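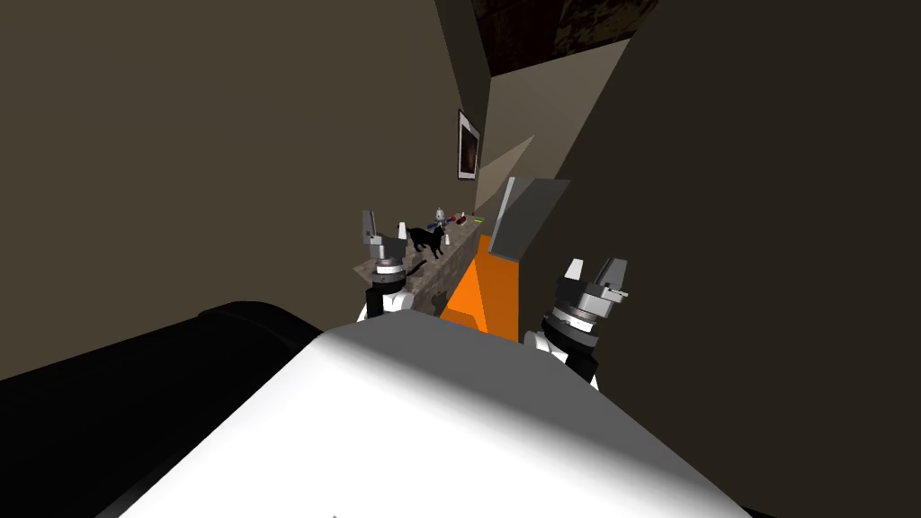 Harish Sengar told me I'd be mad to pay for a pretend kitchen when I had a real one that needed wiping. He has a point, and he made it twice. I bought the Skikamik home pack anyway, and I've now spent most of August in it, driving a two-armed robot at a worktop with a black cat on it.

Skikamik is a simulator for people who want to practise robot handling without owning a robot. You get the two-armed machine with its pair of grippers, a set of rooms, and a box of odds and ends to scatter about. Konder sell it for 279 a year, or 862 if you want the version that lets you build your own rooms. I have the cheap one.

## Getting going

Setup took an evening. The download is large, the first launch is slow, and the manual was plainly written by somebody who already knew how it worked. Turn off "assisted wrist" before you do anything else. It tries to guess where you want the hand to point, and it guesses like my uncle parks.

After that it's rather good. The robot's-eye view, with the big white body bulging up in front of you and an arm either side, felt like looking over the bonnet of a van for the first week. I've got used to it. I still switch to the wrist view for anything fiddly.

## The rooms

Plain, on the whole. Flat walls, hard edges, colours from a tin marked "beige, various". The stone-effect worktop is the smartest thing in the place. Sunee Srisuk, who runs the same pack on a much better machine than mine, says hers looks no different, so don't go buying a new graphics card on my account.

The small props are where I've had the most fun and lost the most time. There are little white cones and a lime-green stick, thin and flat to the surface, that I have come to hate. Getting a fingertip under it took me longer than the entire beginner course. The figurine with the round head is much kinder.

## The grippers

Two fingers, parallel jaws, open and shut. The close-up view is the best part of the package: you sit just behind the hand and can judge the gap properly, and the light on the fingers tells you which way you've twisted it. Closing speed can be set anywhere from 1 to 1,000. I leave it at 800 for cones and drop it right down for anything thin.

My one real moan is the grip force reading, which lives in a menu two layers down. Thảo Doãn on the Plarnham forum has a shortcut file that brings it up on one key. Get that.
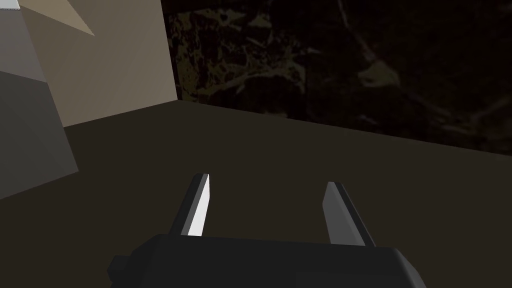
## Worth the money?

At 279, yes, if you'll use it more than twice a month. At 862 I'd want nicer walls.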